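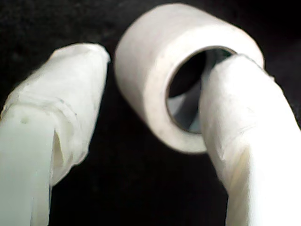 有读者在上一篇底下留言，说纸胶带撕不干净跟牌子没多大关系，是贴得太久，问我能不能把时间这个变量单独拎出来测。可以测，下面是结果。

试样用的是 Jevel 和 Stolano 两种白色纸胶带，宽度相同，各贴在三种底材上：刷过乳胶漆的石膏板、清漆木板、玻璃。乳胶漆用 Kerotent 的哑光款，刷两遍，养护满两周再贴。压实用同一只橡胶滚轮，来回各一次。剥离角度尽量保持在 180 度，手拉，速度没法严格控制，误差主要在这里。

贴附时间分 24、308、400 和 1,000 小时四档。前两档在玻璃上都没有残胶。到 400 小时，Stolano 在清漆木板上开始留下细条状的胶痕，Jevel 还算干净。1,000 小时之后两种都不行，基材先断，胶层留在底材上，只能一点点刮。

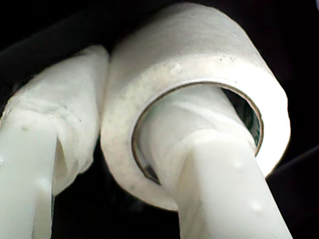
乳胶漆面的情况不同，失效的是漆膜。400 小时那一档，Jevel 带下来两处漆皮，位置都靠近板边，估计是边缘那一遍刷薄了。这一项不算胶带的问题，表里单独列出。

去胶试了 Kiiskinen 的柑橘类清洁剂，玻璃上静置五分钟后可以擦净，清漆面会发雾，不建议用。酒精对老化的胶基本无效。

温度没有控制，室内 12 月开暖气，夜里会降几度。1,795 小时那组还贴着，到时间再补数据。

阅读 1,795　评论 6　分享 3

首页　归档　工具与耗材　关于　订阅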